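Trosturach bench arm: gallery

Build pages > Trosturach > Gallery
Posted by Ljubica Babić, September 8, 2021

Trosturach is a tabletop manipulator built in a single-car garage, with the machining and most of the printing done at the Pencombe shared workshop. The working task is bagging: soft packets of snacks and candy handled between an open surface and a paper bag. Soft packets were chosen as the test load for their inconsistent shape. A rigid block tells you very little about a gripper once the basic calibration is done.

Full drawings are on the Files page. The notes on this page cover the gripper and the wrist view only.

Gripper

Parallel jaw, two tapered fingers, black. The finger profile is revision 14. Earlier profiles were wider at the tip and tended to plough a packet along the bench before closing on it. The current taper is a compromise: it enters a narrow gap more easily, but has less area to hold with. The fingers are printed solid. I tried sparse infill on two revisions and both flexed sideways under load.

Wrist view

The camera sits behind the jaw with the fingertips always in view at the bottom. This gives a fixed visual reference for jaw opening, and I check it before anything else when a grasp is poor. Exposure is locked. Automatic exposure hunted badly whenever the wrist moved from the bench to the inside of a bag, and the colour shifted with it. The cost of locking it is a dim picture in the corners of the bag and some blur during fast travel.

Pictures

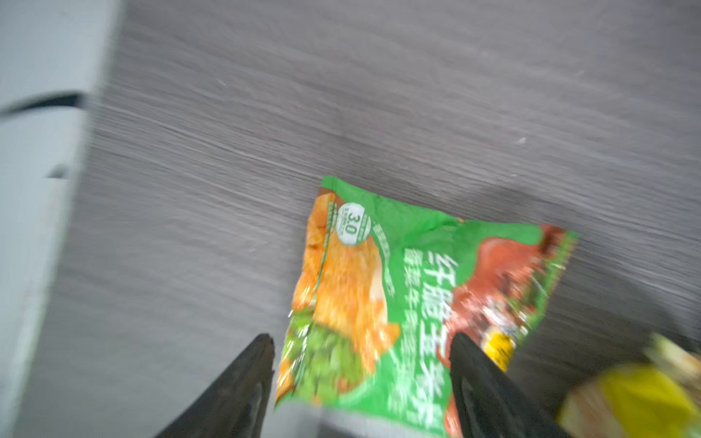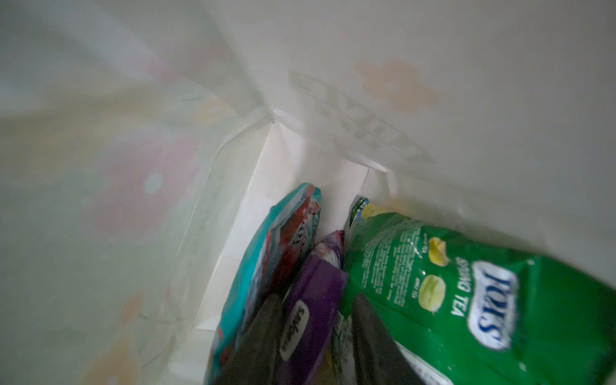
Wrist camera, fingers apart. First: green packet marked 3.0 on the grey wood-grain surface, with motion blur. Second: teal and red, purple, and green packages close together in the floral paper bag.

Notes on the bench view

A packet lying flat is the awkward case. The usable grip is a fold or a raised edge, and a finger coming down on the printed face only presses the film against the bench. Descent speed is limited for the last 11 mm of travel. Blur matters less than I expected, provided the final approach is made from a stopped position. The controller now pauses at the top of the descent and takes a fresh reading there.

Notes on the bag view

Clearance between neighbouring packets governs everything inside a bag. Glossy film gives small highlights that the edge detector reads as seams, and patterned paper adds edges of its own. Masking out the bag walls helped. Turner suggested a diffuser over the bench lamp, and a sheet of drafting film clipped to the shade has been in place since. Mughal rewrote the masking step so it runs on the bench computer without dropping readings.

Current settings

Jaw opening at approach: 74 mm
Slow descent zone: 11 mm
Finger profile: revision 14
Log entries to date: 3005

Outstanding

Wrist cable still rubs on the second joint cover at full rotation. A longer service loop is cut but not fitted. Finger pads are next. I have silicone sheet in two hardnesses and will post grip results for both on the Log page. Questions about the drawings should go through the contact form, with the drawing number included.

Next page: Wrist cable routing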